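Skemgate Simulation Service — Customer Support
Ticket subject: Shelf-picking trial, right arm stops short of target can
Product: Skemgate two-arm shelf package, evaluation license
Opened by: Glykeria Mitsotakis-Vlachou, Athanasiadis
Assigned to: Wellington Cordeiro, Technical Support
Priority: Normal
Date opened: Wednesday, October 20, 2021

Customer report

We are evaluating the Skemgate package for a grocery restocking study and have loaded the standard shelf layout without changes. The task asks the right arm to pick up the red soup can. In 32 of our runs the arm reached the can, opened its fingers and then held position until the run timed out. No error was shown on screen. The log contains only the line "grasp pending." Please advise whether this is a known fault or a setting on our side.

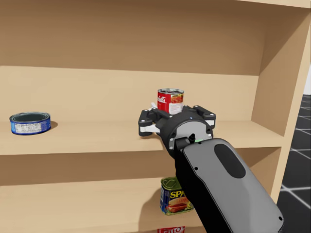
The evaluation ends this month, and our report to management must state whether the package can be recommended. We would appreciate a reply before then.

Glykeria Mitsotakis-Vlachou

Support reply 1 — Wellington Cordeiro

Thank you for the detailed report. Please confirm the following:

Release number of the package, as given on the license page.
Whether the grasp timeout was changed from its default of 2,000 milliseconds.
Whether both arms are enabled in the task file, including runs in which only the right arm is assigned a target.

Please also attach the full log from one failed run. The summary log leaves out planner messages.

Customer reply

The release is the one supplied in August. The timeout has not been changed. Both arms are enabled, as in the sample task file. The left arm has no target assigned. A full log is attached. 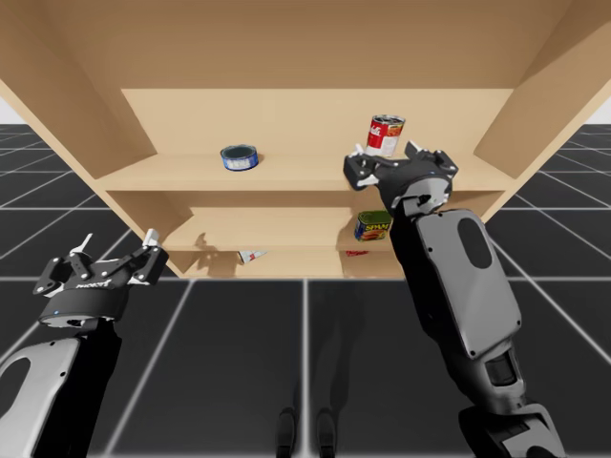
We also tried the SPAM tin as the target, with the same result. Moving the shelf unit farther from the arms made no difference.

Support reply 2 — Wellington Cordeiro

The full log has been reviewed with Elli Kemppainen of the motion planning group. The planner finds a valid grasp and then waits for a "ready" signal from both arms before it allows the fingers to close. An arm with no target never sends that signal. The wait is not recorded as an error, and the summary log therefore shows nothing further.

This behavior was introduced in the August release to support two-handed lifts. It was not intended to apply to single-arm tasks and has been logged as a defect.

Until a corrected release is issued, please proceed as follows:

1. Open the task file and find the section headed "coordination."
2. Change the value of "sync_grasp" from "both" to "assigned."
3. Save the file and restart the simulation. Reloading the task alone does not apply the change.
4. Run a finger test on each arm, away from any item, before repeating the full task.

The finger test opens and closes the gripper three times and writes the finger width to the log after each cycle. If the open width differs between cycles, please send us the values and do not continue to step 5.

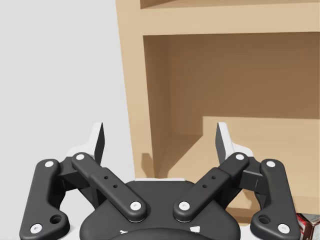
5. Repeat the soup can task with the default timeout in place.

Disabling the left arm also clears the wait, but we do not advise it for this evaluation. Collision checking is turned off for a disabled arm, and results would not be comparable with your earlier runs.

Customer reply

Steps 1 through 5 were completed. Finger widths were the same in all cycles on both arms. The soup can was then picked up in every repeat run. The SPAM tin was dropped in 2 runs — we believe the grasp point is set too close to the corner of the tin, but this is a separate matter.

We would ask that the wait be shown in the summary log in future. My colleague Vasiliki Sarantis spent most of a day checking our own controller code before this ticket was opened.

Support reply 3 — Wellington Cordeiro

The request has been passed to the product group and linked to the defect record. A separate ticket has been opened for the grasp point. The evaluation license has been extended to make up for the time lost, and no action is required on your part.

Status: Resolved with workaround. Correction pending.
Reviewed by: Sofia Karamanlidis, Support Manager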